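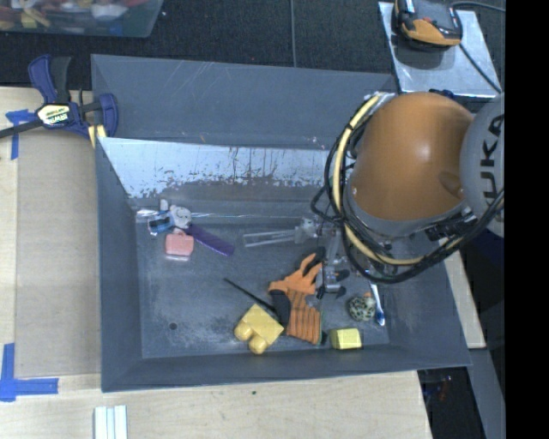

Amrit Chan wrote:
I'd call the office and ask for the billing code before you do anything else. If they coded your blood pressure visit as a follow-up instead of a yearly physical, the plan is going to charge you the copay every time. Mine did it twice before I caught on.

Print this post | E-mail this post

kitdale_walker wrote:
Thanks. It was meant to be the yearly physical. I went in for that, the nurse took my pressure, it was high, and the doctor spent most of the visit on it. Now I have a bill for the lab work too. I'm less worried about the bill than the pressure though. Has anybody here used a home cuff? The doctor wants me to keep a log until the end of the month and I don't know if I should take it once a day or more.

Print this post | E-mail this post

Karine Cormier wrote:
Twice a day, morning and evening, is what I was told. Sit for a few minutes first with your feet on the floor and your back against the chair. No coffee beforehand. I take 2 readings each time and write both down. The second one is nearly always lower.

And bring the cuff with you to the next appointment. They can check it against theirs. Mine read 8 points high and I had to get a bigger size.

Print this post | E-mail this post

old_campbell_rd wrote:
I don't agree with the log. I did it for a whole summer and it made me a nervous wreck. Every time I saw a high number I took it again, and it went higher. Let the doctor's office do it.

Print this post | E-mail this post

Karine Cormier wrote:
The office is where a lot of people run high. Mine is always up in there and fine at home. If I'd gone only by the office I would be on a stronger pill than I need. Taking it over and over is a different problem. Take it, write it down, put the cuff away.

Print this post | E-mail this post

old_campbell_rd wrote:
Easy to say. Some of us can't put it away. I'm not telling anybody to skip the doctor, I'm saying the home machine isn't for everyone.

Print this post | E-mail this post

Amrit Chan wrote:
There are drop-in checks too, if you don't want one in the house. The Mestonetti pharmacy on Campbell has a chair in the back and the pharmacist will do it for you if it's quiet. No charge last time I went.

On the food side, read the soup cans. I was eating up to 2,000 mg of salt at lunch and thought I was being good.

Print this post | E-mail this post

kitdale_walker wrote:
I bought a cuff this afternoon. First reading was high, second one a bit less. I'll stick with morning and evening and see how it goes – if it gets to me I'll try the pharmacy. Called about the bill as well. They are sending it back to be recoded and said to wait for a new statement.

Print this post | E-mail this post

Amrit Chan wrote:
Get the name of whoever you talked to.

Print this post | E-mail this post

9 replies | 532 views | 2 shares
Contact us | Copyright Kitdale Neighbors Health Board | Back to top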